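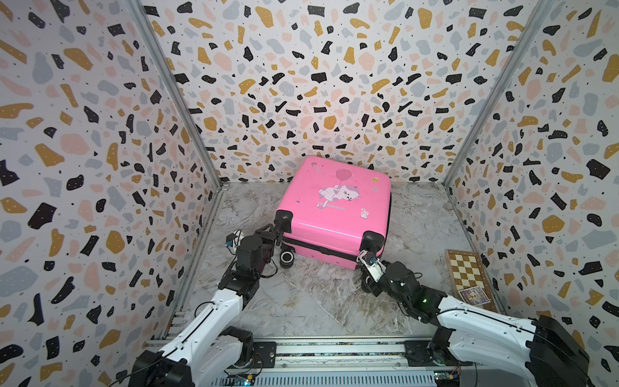

Page last changed: 2022-08-06

Section 4: Checking over and cleaning a hard-shell case

Right, so you've got a hard case out of the cupboard (or off the Gekurwood returns shelf, if you've borrowed one from us) and you want it fit for a trip. I use the pink one with the cartoon cat on the lid all through this section, simply because I know it so well. The steps are the same for any two-part shell with a zip around the middle. If yours closes with catches instead, you want section 6.

You'll need:
a soft cloth, plus a second one you don't mind getting black
a bowl of warm water with a small squirt of washing-up liquid
an old toothbrush
a vacuum cleaner with the narrow nozzle
a candle stub or a stick of Prokeck zip wax

4.1 Getting it into position

1. Empty the case completely, and I do mean the pockets. Cristóvão Seixas once sent one back to me with 62 foreign coins in the lining pocket and wondered why it rattled.

2. Lay it on its back on a smooth floor, lid upwards. Lino or a wipeable mat is fine. Keep off gravel and bare concrete, as most of the worst scratches I see come from being slid about on a patio.

3. Give each wheel a turn with your finger. You're feeling for grit and listening for a scrape. Pick out any hair with tweezers before you try oil (in nine cases out of ten it's hair, and oil only glues it in).

4. Wiggle each wheel housing gently from side to side. A bit of play is normal. If the whole housing shifts against the shell, stop there and go to section 8, Wheels.

Caution: don't lift a case by its wheels. It's very tempting when it's lying flat, I know, but the housings are only held on by small screws and they take it badly.

4.2 Washing the decorated side

Printed lids are tougher than they look, but stickers aren't. On this one there are both sorts of thing to think about: the big picture with the balloon, and little round and cat-shaped bits that I treat as stickers whether they are or not. That way I never get a nasty surprise!

1. Wipe off the dust with a dry cloth first. If you go straight in with water you're just pushing grit round in circles.

2. Dip the cloth, wring it out hard, and work from the middle of the picture towards the corners. Go lightly over anything with an edge you can feel.

3. For small dark specks, hold the damp cloth on the spot while you count to 24, then rub with one fingertip. Try that twice before you reach for anything stronger.

4. Dry it straight away with the clean half of the cloth.

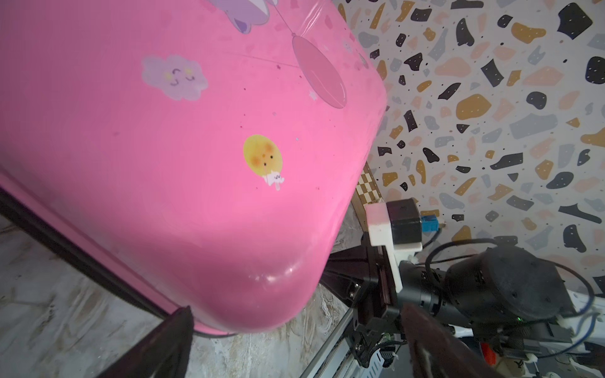 Fig. 4b. Balloon, smiling cloud and yellow chick-like face, with small dark specks dotted over the pink.

Note: whatever you do, don't use nail varnish remover, white spirit or one of those melamine sponges on a printed shell. The sponge will get a mark off beautifully and take the gloss with it, and you'll have a dull patch you can see from the other side of the airport.

4.3 Smudges and scratches on the plain parts

You can be a good deal bolder where there's no picture. Turn the case so the light runs along the shell and you'll find things you'd never spot from straight above. Pink is especially good at this, it shows every wispy line.

1. Breathe on the mark and wipe. If it goes, it was a smudge, and you can have a cup of tea.

2. If it stays, run a fingernail across it. Should your nail slide over without catching, it's a scuff: something else's paint or rubber sitting on top of the plastic. Warm soapy water and patience will usually thin it down.

3. If your nail catches, it's a scratch, and it's there for good. I leave them. There are polishes for it (Fullico sell one in a little tub), but I've always found the polished bit ends up looking odder than the scratch did.

4. While you're down there, follow the black trim along the edge of the shell. Press it with your thumb every hand's width or so. It should sit tight the whole way.

5. Look at any straps and flaps near the seam. Lift them, clean underneath, and check their edges. A ragged edge isn't a disaster, but it can get pulled into the zip, so snip off any dangling threads with nail scissors. 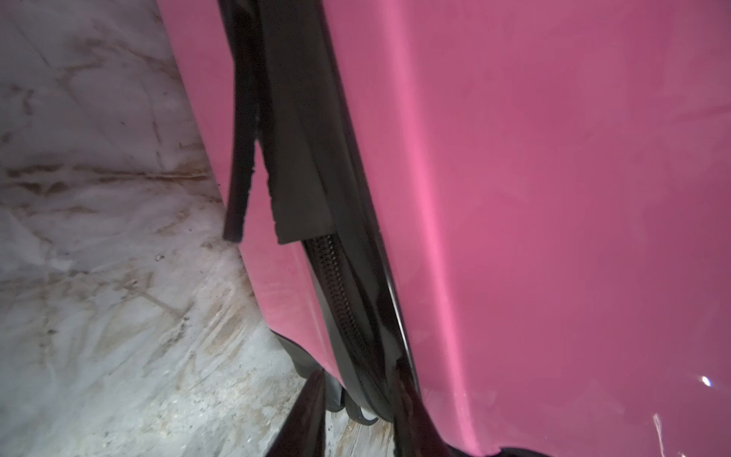

Fig. 4c. Strap and flap over the seam; the flap has a slightly torn-looking edge. Fine white scratches at bottom right.

Caution: don't trim the flap itself back to make it neat. I did that to my own case years ago and it left part of the zip with no cover at all, so every shower of rain went straight for my socks.

4.4 The zip

This is the part I'd do even if I skipped all the rest. A scratched shell still holds your clothes in. A zip that gives up on a station platform is another matter entirely.

1. Set the case on its side with the zip where you can see it, and a lamp close by if the room's gloomy. Black teeth on black fabric are hard work for the eyes.

2. Vacuum along the teeth with the narrow nozzle, then go over them with the dry toothbrush. Brush across the teeth first and along them afterwards.

3. Find the slider and have a good look at it. The pull tab should hang freely from its ring and the ring should be properly closed. If there's a gap, squeeze it shut with pliers, with a scrap of cloth in between so you don't chew up the metal.

4. Move the slider a short way and back again. Then a bit further. If it sticks, go back and look for fluff at that exact spot before you pull any harder.

5. Rub the candle stub or wax stick along the outside of the teeth, just one pass. Run the slider from end to end a few times to spread it, and wipe off any crumbs.

6. Check the fabric band on both sides of the teeth for fraying, particularly round the corners, where it has to bend. 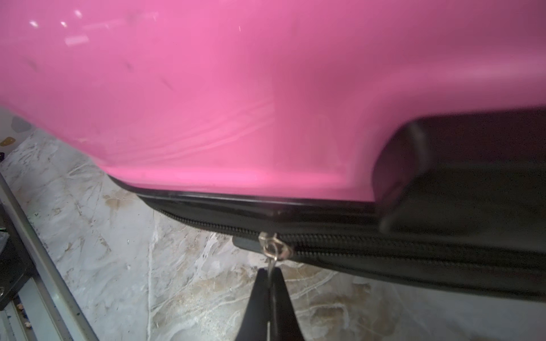

Fig. 4d. Zip slider with its silver pull tab, on the fabric band below the black rim.

Note: please don't use cooking oil. It works a treat for a week and then collects every bit of dust going. The zip tape soaks it up as well and passes it on to whatever you've packed nearest the edge.

4.5 Putting it away

1. Leave the case open overnight in a room with some air moving through it.

2. Close the zip all the way round. Half-open is how the teeth get bent.

3. Stand it up, or lay it flat with nothing heavier than a blanket on top. Keep it out of the loft if you can. Ours gets bitter in January and I don't think the plastic enjoys it.

If you're returning a borrowed case, take it to the Morais counter and tell them about anything you found, scratches included. They put it on the tag. Spare sliders and pull tabs are kept in the drawer there too, and the sizes are listed in section 7.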